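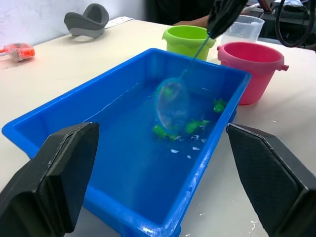
Can I wash a hand-knitted wool jumper at home without shrinking it?
My aunt left me a jumper that has been in a drawer since June and smells of it. There is no label. I don't trust the wool cycle on my machine after it ruined a scarf, so I'd like to do it by hand. I have a blue plastic tub with a wide flat rim, which should be big enough, but how warm should the water be, and how much soap? The jumper weighs 300 g dry if that matters.
Raluca Stoica

Nelu Vlad
Cool water, the same for the wash and the rinse. It's the change in temperature and the rubbing that felt wool. A teaspoon or two of wool wash is plenty. Push the jumper under, leave it for 15 minutes, then lift it out with both hands underneath – don't pull it up by the shoulders. Rinse twice. Roll it in a towel, press the water out and dry it flat, away from the radiator. Measure the chest first so you can pat it back to size. Mine was 54 cm across and dried at about the same.

Olteanu
Just use baby shampoo. Never had a problem. Don't wring it though. If it still smells, hang it outside in the shade for a day.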